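ATA DA REUNIÃO ORDINÁRIA DO GRUPO DE TRABALHO DE BEBIDAS ESPIRITUOSAS

Associação de Bares e Destilados de Tredville

Data: 29 de maio de 2025
Local: sala de provas da Destilaria Koller, Tredville
Presentes: representantes da Associação, da Destilaria Koller, da distribuidora Zivano e do bar Fistley
Ausências justificadas: representante da escola de hotelaria

1. Abertura e aprovação da ordem de trabalhos

A presidência declarou aberta a reunião, verificado o quórum estatutário. A ordem de trabalhos foi aprovada sem alterações. A ata da reunião de fevereiro foi aprovada por unanimidade, com uma correção no ponto relativo às quotas: onde se lia "quota trimestral" passa a ler-se "quota semestral".

2. Prova pública de aguardentes envelhecidas

A Destilaria Koller apresentou o relatório da prova pública realizada no átrio do mercado. Foram registadas 553 entradas, número superior ao da edição anterior. A Koller informou que as aguardentes com maior tempo em casco foram as mais procuradas e que a reserva destinada ao segundo turno se esgotou antes do encerramento.

O bar Fistley observou que a ordem das provas não foi respeitada em todas as bancas, tendo sido servidas aguardentes de maior graduação antes das mais leves. Propôs que a próxima edição tenha um percurso único, assinalado no pavimento, com água e pão sem sal em cada paragem. A distribuidora Zivano manifestou reservas quanto ao percurso único, por entender que provocaria filas junto à entrada.

Após discussão, deliberou-se manter a circulação livre e imprimir no verso do bilhete a ordem recomendada. A deliberação foi aprovada por maioria, com voto contra do bar Fistley, que pediu o registo da sua posição.

3. Carta de coquetéis da semana temática

Foram recebidas 19 propostas de receitas dos estabelecimentos associados. O regulamento prevê que cada receita inclua pelo menos uma bebida produzida no concelho e que nenhum ingrediente exija preparação superior a dois dias. Duas propostas foram devolvidas aos autores por falta de indicação das quantidades.

A representação da Zivano solicitou esclarecimento sobre o uso de xaropes comerciais. A presidência recordou que o regulamento os admite, desde que identificados na ficha técnica. O bar Fistley defendeu que os sumos de citrinos sejam obrigatoriamente espremidos no próprio dia do serviço. A proposta foi aprovada por unanimidade e será aditada ao artigo sexto.

Ficou ainda assente que cada estabelecimento deverá apresentar uma alternativa sem álcool, a figurar na carta ao lado da receita principal e com o mesmo destaque gráfico. O preço das alternativas fica ao critério de cada casa.

4. Copos e material de serviço

A Associação dispõe de um conjunto de copos de prova, de pé curto, cedido aos associados mediante requisição. A secretaria deu conta de várias devoluções fora do prazo e de caixas entregues sem as divisórias de cartão, do que resultaram peças lascadas.

Deliberou-se fixar uma caução de 30 euros por caixa, a restituir no ato da devolução. A requisição passa a ser feita por escrito, com indicação do evento e do responsável pela lavagem. Os copos lascados serão retirados de uso e debitados ao requisitante pelo preço de reposição.

5. Armazenagem e rotulagem

A Destilaria Koller informou que concluiu a transferência dos cascos para o armazém novo e que os lotes ali guardados passaram a ter etiqueta com data de enchimento, tipo de madeira e graduação inicial. Colocou o modelo de etiqueta à disposição dos restantes produtores.

A Zivano comunicou que alguns retalhistas continuam a expor licores de ervas junto às montras, com exposição direta ao sol, e pediu à Associação uma nota informativa sobre conservação. A secretaria ficou incumbida de redigir a nota, que deverá tratar em separado os licores de nata, os vermutes e as aguardentes. Quanto aos vermutes, foi pedido que se recomende expressamente a refrigeração depois de aberta a garrafa.

6. Formação

Foi apreciado o programa do curso de serviço de bar para iniciantes. A parte prática será ministrada no bar Fistley, em período de encerramento ao público, e a visita à produção terá lugar na Destilaria Koller. O módulo sobre serviço responsável, que constava como facultativo, passa a obrigatório. As inscrições dos associados têm prioridade até ao preenchimento de metade das vagas.

7. Outros assuntos

A presidência deu conhecimento de um pedido de adesão de um produtor de gin, cuja instrução se encontra incompleta por falta do comprovativo de licenciamento. O pedido será apreciado logo que o documento dê entrada na secretaria.

Nada mais havendo a tratar, foi encerrada a reunião, da qual se lavrou a presente ata, que, depois de lida e aprovada, será assinada pela presidência e pela secretaria.
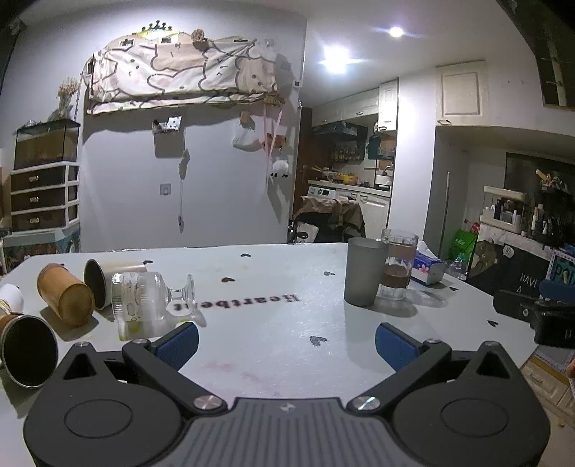 Qual é o valor da caução pela cedência dos copos de prova e quando é restituído?

A caução é de 30 euros por caixa e é restituída no ato da devolução. Os copos lascados são debitados ao requisitante pelo preço de reposição.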